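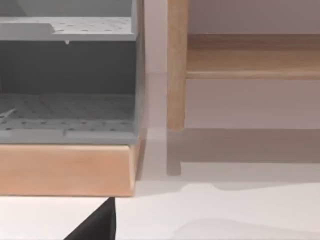
Gray bin with a perforated shelf.

Starting a small food shelf at a neighborhood center: what do we do about donated food with no date on it?

Posted in Community Projects, 6th August
Posted by lirumdesk

We are setting up a small food shelf at the Zusbridge center, open to anyone who lives nearby. It will run two afternoons a week to begin with. We have a room with a sink, one refrigerator and no freezer. Most of what we expect to get is canned goods, pasta, rice and cereal from a school food drive and from people on the surrounding streets.

We put a box out early to see what would come in. Quite a lot of it has no date we can read, or a date that has already passed. There were 9 cans with no paper label left on them at all, and several bags of rice and beans that somebody had divided up at home. I don't want to throw away good food, and I also don't want to hand out something that makes a family sick.

Is there a normal rule for this? And do we need to write down everything that comes in, or is that only for bigger pantries? We expect to serve up to 50 households a month at the start. We are not part of a food bank network yet, but we would like to apply in January. 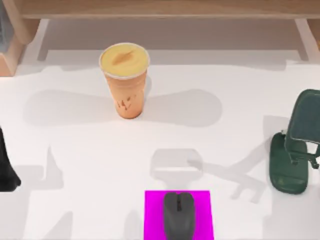 Answers

trusero_pantry

I have helped run a pantry for eight years, so I'll go through this in the order you will run into it.

Start with who you answer to. Call your county or city health department before you open and ask what they require for a site that gives out packaged food only. In many places the rules for shelf-stable food are light and the rules for anything cold are a good deal heavier. Get the answer by email if you can. When you apply to a food bank network they will have their own rules on top, and it is easier to begin with the stricter set than to retrain everyone later.

On dates, most dates on canned and dry goods are about quality. "Best by" and "sell by" do not mean the food is unsafe the next morning. Food banks usually publish a chart showing how long past the date each kind of food can be given out. Print one and tape it up where you sort. Baby formula is the exception. Do not give it out past its date under any circumstances. We treat baby food and medicine the same way.

Cans with no label go in the trash. You can't tell what is inside, and neither can a person with an allergy. The same goes for the home-divided rice and beans. I know that feels wasteful, but you don't know where it was kept or what else was in the container. Also throw out cans that bulge, leak, are badly rusted, or have a deep dent on a seam. A shallow dent in the side is fine.

For records, yes, keep them even when you are small. Ours is one sheet per delivery: the source, the weight, who checked it in. A bathroom scale is enough to begin with. For households we write down the number of people and the zip code. The network will ask for this and you will be glad to have it. You should also sign up for recall notices by email. Somebody has to read them, so put one person's name on that job.

Ask the school to send home a list before the drive. Our last list said no glass, no open packages, nothing homemade, and the cleanup dropped by half.

wunderlich22

We just go by smell and how it looks. Never had a problem in 3 years. People worry too much about dates.

back_room_sorter

Please don't go by smell. Some of the things that make canned food dangerous have no smell at all. The longer answer above is right, except that our county also made us post a hand-washing sign and keep a thermometer in the refrigerator, so ask about those when you call.

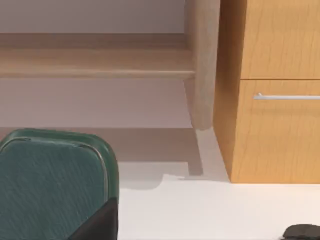

Storage is the other thing I would settle before opening day. Keep all food off the floor and a little way out from the walls, so you can sweep behind it and see whether anything has been chewing. Ask your inspector how high the lowest level has to be, because it varies. A sturdy desk frame with a broad wooden shelf board can hold your forms and the scale, but I would put the cans on metal shelving that wipes down easily. Older stock goes in front and new stock behind. Keep cleaning supplies in another cupboard entirely, never on the level above food.

If you are short on room, sort by type first and worry about dates inside each type. We tried it the other way and could never find the soup.

lirumdesk

Thank you. The unlabeled cans and the divided bags are gone. I left a message with the county and will add their reply when I get it. Does anyone have a check-in sheet they could post so we don't have to make one up?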